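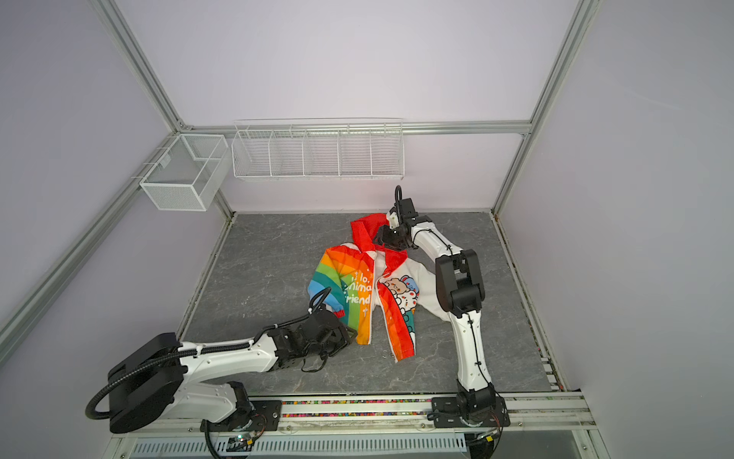 Children's Clothing Swap Returns to Sketidby Library

The children's clothing swap in Sketidby will open again this September, in the reading hall on the ground floor of the town library. Families can bring clothes that have become too small and take home other pieces in the size they need now. No money is used at the swap, and there is no entrance fee.

The last swap, in spring, was the biggest so far. According to the library, 473 pieces of clothing found a new family in one afternoon. Most of them were for children between three and seven years old. Winter clothes were gone already in the first hour, and several parents asked that the autumn event should start earlier in the season.

"In spring people are thinking about sandals, but they were still looking for jackets," said Agnese Ķēniņš, who runs the children's department of the library. "We listened to this. In September everybody sees that the sleeves from last year are too short."

The rules are almost the same as before. Clothes must be clean, and the zippers and buttons must work. Small stains are accepted on play clothes if the piece is marked with a yellow sticker at the desk. Underwear, socks and helmets are not accepted. Shoes are welcome this time, which is a change from spring, but they should be tied together in pairs.

For each piece that a family brings, it receives one paper ticket, and each ticket can be exchanged for one piece. Families who have nothing to bring can ask for starting tickets at the desk, and they do not have to explain why. Jackets and snowsuits cost 2 tickets this year. In spring they cost one, and some visitors felt this was not fair to those who brought warm clothes and went home with T-shirts.

Clothes can be left at the library in advance, every Wednesday until seven in the evening. Please put them in a bag with the size written on the outside. Heino Avotiņš, who sorts the clothes together with his daughter, asks people to write the size in centimeters if they know it. "One company says age four, another company says age six, and it is the same shirt," he said.

A repair table will be open during the whole afternoon. Povilas Priedītis from the tailor shop Cimell in Skasov will replace zipper sliders and sew on snaps free of charge. Longer repairs, such as a new zipper in a coat, can be ordered for a later day and must be paid in the shop. Visitors who want to learn how to mend a knee can sit down with him for a few minutes when there is no line.

The library cafe will serve soup and pancakes until four o'clock. There is a place for strollers behind the main stairs, and the elevator is working again after the summer repairs. Drivers should use the parking area by the swimming hall, as the street in front of the library is closed for pipe work.

Clothes which are left after the swap will be offered to the kindergartens in Sketidby and Skasov as spare clothing. The exact day of the event is on the notice board at the library entrance, and the staff can also give it by phone.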